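石头台面的日子

段红梅的店在建材城最里面一排,门口常年靠着几块切剩的边角料,客人进门前会先用手摸一摸。她今年53岁,做石材加工做到第三个店面,前两个都因为房租搬了。她说来看台面的人大致都问同一个问题:大理石到底能不能用在厨房里。

她的回答是能用,看你受不受得了它变样。

这个问题在二十年前没什么人问。那时候家装市场的主流是人造石和防火板,天然大理石多半铺在酒店大堂和银行柜台,价格摆在那里,普通人家不往厨房想。后来石英石起来了,硬、不吃色、好打理,到现在仍然是她店里走量最大的一类。大理石重新被人问起,是最近几年的事。原因有好几个,一是开放式厨房多了,台面从客厅就能看见;二是薄板加工的成本降了下来;还有一部分客人是在别人家或者餐馆里用过,回来就惦记上了。

她店里现在报价最低的一款灰白色大理石,每平方米1488元,包切割和磨边,开水槽孔另算。同样厚度的中档石英石要便宜不少。有的客人听完价格就走了,也有人过了两个月又回来。

大理石的主要成分是碳酸钙,遇酸就会起反应。柠檬汁、醋、番茄酱、红酒,甚至一些除水垢的清洁剂,滴在抛光面上,几分钟就能留下一块发乌的印子。行里把这叫“咬面”。咬面和污渍是两回事,污渍是颜色渗进了石头的孔隙,咬面是表层的光被吃掉了,擦是擦不掉的。很多人分不清,拿漂白水去擦咬面,越擦越花。

杯子底也是常见的来源。装过果汁的杯子外壁挂着一道,往台面上一放,第二天就是一个圈。段红梅自己家的台面上有四五个这样的圈,深浅不一,她没有处理过。
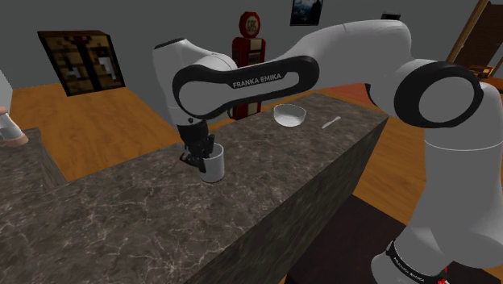
从矿口到店里

一块台面在装进厨房之前,要走很长的路。

匈牙利人贝内德克·马约尔替进口商Kondimport看了十多年的荒料。荒料就是从矿山上切下来还没开片的大块石头,形状接近长方体,一块能有二十多吨。他的工作是去矿区,围着每一块石头转,泼水,看纹路和裂隙,再决定要不要在上面喷号。泼水是因为干的石面发白,看不出颜色,浇湿以后才接近抛光后的样子。

他常去的一处矿在Drumia,山谷窄,冬天有积雪,运料的路要停几个月。那里出的石头底色偏暖,灰纹走得散。他说买荒料有一半靠猜,外面六个面看得见,里面看不见,开出来有一条贯通的裂,整块就只能改做小规格。这种亏他每年都要吃几回,公司也把它算进成本里。

荒料运到工厂以后用大锯开片,台面一般开两厘米厚。开好的板背面贴网,正面刷胶,进炉子固化,再上磨机。磨头从粗到细换很多道,最后出来的光泽度用仪器测,不合格就回去重磨。Kondimport在Carthorpe的仓库里常年存着4000片大板,按开片的顺序立着放,相邻两片的纹路是连着的,像翻开的书页。客人要做长台面或者中岛的时候,这个顺序很重要。如果中间抽走一片,剩下的纹就接不上了。

马约尔不太建议客人只看小样。巴掌大的样品上可能什么纹都没有,也可能恰好是一块大板上最花的地方。有条件的话,应该到仓库看整片,最好在自然光下看,看完让销售把编号写到合同上。

量尺和安装

台面这一行出纠纷最多的环节是量尺。

段红梅的做法是橱柜柜体装完、调平以后再上门量。有的工地赶进度,想拿图纸直接下单,她一般不接。墙面很少有真正直的,老房子的转角更难说,图纸上是九十度,实际差一点,两米长的台面推到头就是一条能塞进手指的缝。打胶能盖住小缝,大缝盖不住。

她的师傅上门会带激光测量仪,也带一卷薄木条。遇到异形的位置,还是用木条现场拼一个样板出来带回厂里照着切。量的时候要把水槽、灶具、龙头的实物或者开孔图放在旁边核对。她见过客人在台面下单以后换了一款水槽,开孔大出两厘米,整块重做。

接缝的位置也要在这时候定。天然大板的长度有限,再加上电梯进不去太长的料,超过三米的台面多数要拼接。接缝不要放在水槽上方,也不要放在灶孔的角上,这两处受力最差。水槽孔前后剩下的窄条是最容易断的地方,运输时要在背面加钢筋或者加一条石料。

安装当天,橱柜上先铺一圈垫条,台面抬上去以后用水平尺走一遍,再调胶粘接。调色是手艺活,同一块板上颜色有好几种,胶只能调一种,好的师傅会挑纹路经过接缝的地方单独补色。装完以后二十四小时内不要在上面放重东西,也不要用水。这一条写在她给客人的单子上,字印得很大。 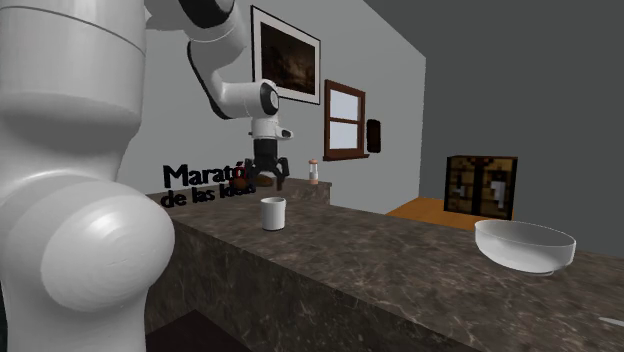 用起来以后

埃迪特·凯赖凯什在一家翻新公司做石材养护,跑得最多的是餐馆和出租公寓。她接到的电话多半从一句“不知道怎么弄上去的”开始。

她处理台面的办法分几种。轻微的咬面可以用抛光粉,撒一点在湿布上,顺着一个方向打圈,几分钟能恢复七八成。面积大的,要用手持磨机从中间目数开始重新磨,工人得把整片都走一遍,只磨局部会看出一块亮一块暗。油污和茶渍用敷剂,把吸附粉调成糊,盖在渍上,封上保鲜膜放一夜,等它干了再揭。陈年的油渍可能要敷两三次,有时敷完仍有淡淡的影子。

防护剂是另一个常被误解的东西。它渗进石头的孔隙里,让液体进得慢一些,给人留出擦掉的时间。它挡不住酸。刷过防护剂的大理石碰到柠檬汁照样会咬面。要不要重刷,可以滴几滴水在台面上试,过十来分钟擦干,石头颜色变深了,就该刷了。厨房台面每年刷一次,灶台两侧用得多,可以勤一点。

日常清洁她只推荐中性洗洁精兑温水,擦完再用干布收一遍。水自然晾干会留下水垢,浅色石头上看不太出来,深色的很明显。刚离火的锅不要直接放上去。大理石本身耐一定的高温,问题出在骤热,局部膨胀得快,原来有暗裂的地方可能就裂开了。

有些客人从一开始就选哑光面。哑光面没有反光,咬面的印子混在里面,不凑近不容易看见,代价是孔隙更开,吃油更快。凯赖凯什自己家用的是哑光,备餐的地方压一块大砧板,杯子用杯垫。她说她的孩子从来不用杯垫。

值不值

把几年的账摊开算,大理石台面的花费主要在头一次,后面是防护剂和偶尔的翻新。翻新一次的人工费各地差得很远,段红梅那边按平方米算,小厨房有个起步价,磨一块和磨三块收的钱一样,她会劝客人攒着一起做。

也有人折中。中岛用大理石,灶台和水槽一带用石英石或者岩板,两种材料在转角处分开,颜色挑相近的。这样做要注意厚度,石英石常见的是一厘米五,大理石是两厘米,不垫平就会有台阶。

段红梅的客人里有一位开面包店的,当初专门要一块没有接缝的大理石揉面,因为石面凉,黄油化得慢。那块板换过一次店址,拆下来又装了回去,边角磕掉一小块,补过,补的颜色偏黄。去年8月他来问能不能再磨一遍,段红梅去看了,告诉他先用着,等开春淡季再说。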